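Last updated: September 15, 2024

The hand would not let go. For 26 minutes in June, a humanoid in the Renton lab of Munia kept its fingers shut on nothing at all, and reported to its operators that everything was fine.

Nadhirah Osman, who runs testing, had asked it for something modest – reach over a basket, pick up what's inside, put it down. It had managed this 1099 times. 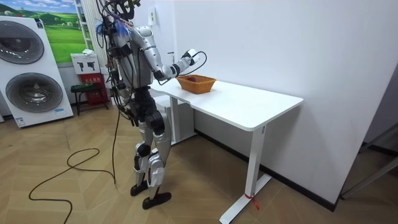
The fault was a single position sensor. It had frozen on "open," so the controller saw no reason to open anything further. The emergency stop cut power to the motors, as promised, and left the fingers clenched, as nobody had thought to ask.

"We'd tested the stop 20 times," says Osman. "With the hand empty and open."

The new rule is that a second sensor must agree with the first. They've disagreed twice so far – both times the old one was wrong.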